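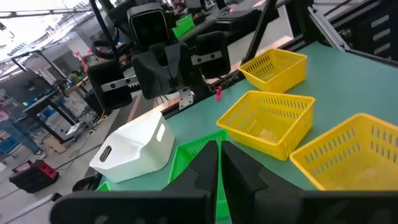

Minutes of the Gidey House stockroom and craft cupboard meeting, June 17, 2024. The chair opened by asking whether we could deal with containers first, as last time they came up under Any Other Business and we missed the last bus. It was agreed that the present stock of baskets and boxes does not match, has never matched, and will not be made to match out of general funds. The three yellow baskets with the slotted sides, set out on the green table, were taken as the starting point. Adanech Gebreyes proposed that yellow should mean wool and yarn. The chair asked what green would mean in that case, and was told green would mean everything that snags, which the mesh one was felt to have earned. Carried, with one abstention from the knitting side.

The white box with the handle holes. Discussion was long. The felt group claimed it on grounds of past use, and the card-making group on grounds of having asked first. Adanech pointed out that it can be carried with both hands by one person, and that this ought to count for something on the stairs. Awarded to card-making until December, when the felt group may raise it again and no doubt will.

Labels. The labels bought last year have fallen off. Agreed to use tie-on tags for the baskets, threaded through the slots, and to stop buying sticky ones. The chair asked that tags say what is in the basket and not what somebody hopes will be in it. Noted.

Small items. Pegs, bobbins and similar are still being left wherever the owner last had a thought. A jar will be put on the windowsill. Anything in the jar at the end of the month belongs to the jar.

Shelving. Two quotes received. Danow came in at 1,989 pounds for the full wall, with doors. Flinex quoted 788 pounds for open shelves without doors. The meeting considered whether doors would improve matters and concluded they would mainly stop us seeing matters. Flinex preferred, subject to somebody measuring the alcove again, as the two firms disagree about its width and so do we.
Action: Adanech to measure, using the metal tape.

Table. A request was received to cover the table during glue sessions. The oilcloth from Nolar was approved at 20 pounds. A second request, to ban glue, was not put to the vote.

Matters arising from the last minutes. The word "tidy" in item 4 was challenged and has been changed to "tidier". The button tin has been returned - lighter than it left.

Any other business. The heat in the stockroom was mentioned. So was the smell, which the dyeing group say is onion skins and perfectly normal. They will move the bucket to the porch.

Next meeting to be fixed when the shelves are ordered. Biscuits: card-making, in recognition of the box.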